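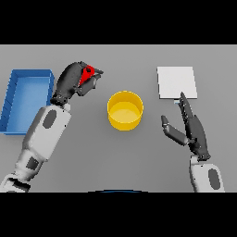
A member near the door asked whether the minutes of the last meeting could be put right before anything else, as they gave the hall hire charge for the whole evening when it had been agreed by the hour. The chair accepted this. The minutes were corrected and signed.

TEVENT ALLOTMENT ASSOCIATION
Minutes of the July members' meeting, held in the Skarnum Road hall, Wednesday, 7.30 pm

Present: 23 members, including the chair and the secretary. Apologies were received from the plot holders at 6, 14 and 31b.

1. Matters arising

The gate padlock has been changed. Members who have not yet collected a new key should do so from the secretary on a Saturday morning. Old keys need not be returned.

The broken pane in the store has still not been replaced. The glazier came but had been given the wrong size. The secretary will measure it again.

The letter to the council about the overhanging sycamore has been acknowledged. No date has been given for the work.

2. Accounts

The balance at the end of last month was £3194. This includes the deposits on keys, which are not ours to spend. The main outgoings were the water bill, the hire of the chipper and a new hose reel for the lower tap.

A member asked why the water bill had gone up. The chair said the meter was read in spring after two estimated bills, so part of the amount was for last year. A member from the top path said the tap by the compost bays had been dripping since Easter and that this should be dealt with before anyone looked at the meter. Agreed that the washer be replaced this week.

One plot rent remains unpaid. A second reminder has been sent.
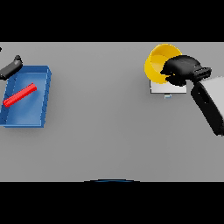 Rents for next year were then discussed. The chair proposed no increase on half plots and a rise of £3 on full plots. One member thought the rise should be the same for everyone, as half plots use the same gate, paths and taps. After discussion the proposal was put to the vote and carried, with four against.

3. Water

The lower tank is losing water at the seam. Two ways of dealing with it were put forward: a liner, or a second-hand replacement from the nursery at Nuchit, which is closing part of its site. The nursery will not deliver. A member with a trailer offered to collect if somebody could help at both ends. Agreed to look at the Nuchit tank first and to buy a liner only if it is unsuitable.

Members were reminded that hoses may be used for filling butts but must not be left running unattended. Sprinklers are not allowed at any time. It was asked whether drip hoses count as sprinklers. They do not, but they must be disconnected when the plot holder leaves.

4. Plots and waiting list

Plots 9 and 22 have been given up. Plot 22 is badly overgrown with bramble and will be offered as two halves. The new holders will have the first three months free of rent in return for clearing.

A member objected to splitting it, saying that once a full plot is halved it never goes back. The chair said the list was long and most people on it had asked for a half. The decision stands.

Several plots were noted as uncultivated at the last inspection. Letters have gone to the holders. Anyone who is unwell or away for a long spell should tell the secretary so that this can be taken into account.

5. Blight and potatoes

Blight has been found on two plots by the railway side. Affected tops must be taken home or put in the council bin and must not go into the compost bays. A member reported good results with a variety sold to him as Osine, planted next to a row that failed. He will bring some to the show.

6. Show

The show will go ahead in the hall as before. Entries to be on the tables by 10 am. The classes are unchanged apart from the longest runner bean, which will be judged straight, without pulling. There was a complaint about last year's onions and the chair asked that it be left there.

Teas need two more helpers. A sheet is on the hut door.

7. Any other business

Bonfires are not allowed until October.

The strimmer is to be returned with fuel in it.

A wheelbarrow with a green handle has been missing from plot 17 for a fortnight.

The meeting closed at 9.10 pm. The next meeting will be in the same hall, in October.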